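Stellico Two-Arm Table Kit - Frequently Asked Questions

What comes in the box?
Two arms, two grippers with soft ribbed fingers, a wrist camera for each arm, one overview camera with stand, and the cables. The table and the computer are not included.

How long does the setup take?
Most customers are ready in one afternoon. Please keep 68 cm of free space behind each arm for the cables.

Which objects can I start with?
We recommend light things you already have at home or in the lab. Plastic cups and small drink cans are good for the first exercises, and they cost almost nothing to replace.

What do the cameras show me?
Each camera has its own window in the Cilto software, and you can save single pictures from any of them.
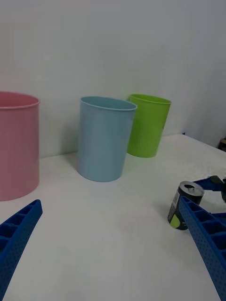
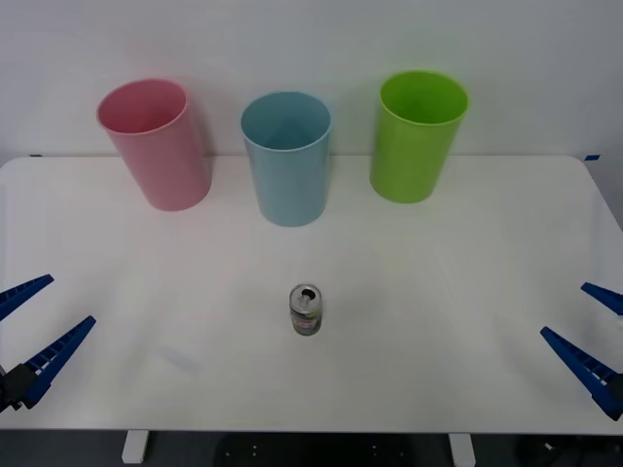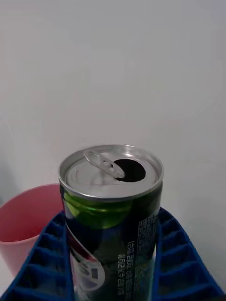
Pictures from the wrist cameras (first and third) and from the overview camera (second).

Can I change the position of the overview camera?
Yes. After you move it, please run the calibration again - it is in the menu under Sowa. The wrist cameras keep their calibration as long as you do not loosen the screws.

Do the fingers wear out?
Yes, with time. We sell them in sets of 12, in blue only. Changing a finger needs one small key, which you find in the lid of the box.

What is the price?
The full kit costs 3,685 euros without tax. Schools can pay in two parts, please write to Celina Gajewski before you order.

How long is the warranty?
It is 16 months for the arms and the cameras. Fingers and cables are not covered.

Who answers technical questions?
Kacper Zieliński and Brittany Grewal read the support mail every day except Sunday. Please send the serial number with your first message, it is printed under the base of the left arm.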